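Write down what the arm may touch

Most safety rules for robot arms are about people. They cover speed limits, stop buttons and who may stand where. I have no quarrel with any of that. My complaint is that they say almost nothing about the room.

I looked through the 15 site procedures we keep at Vumia. Only 4 mention walls, doors or sockets. The longest has 44 pages and gives the building one line: "avoid damage to surroundings". An operator can't work from that. Does a light press on painted plaster count as damage? What about a door that someone opens halfway through a run?

Rosalinda Yap, who wrote two of the better ones, thinks a contact list would be out of date within a month. She may be right about the detail. I would still rather correct an old list than argue over a scuffed wall in November with nothing on paper.

The list needn't be long. Name each surface the arm is allowed to touch, with which part of the tool, and how hard. Name the things it must stay clear of, sockets and glass first. Say where cables run along the arm and who checks them.

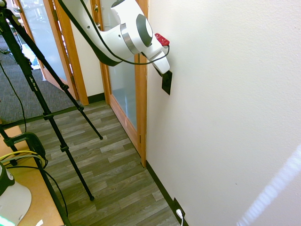 Gripper plate against a wall, with a socket in use near the floor.

Edgardo Maglaya wants all this left to training. Training matters, but people change jobs and the wall stays where it is. I'd put the list on the first page, signed by whoever runs the room, and have it read again whenever the arm is moved.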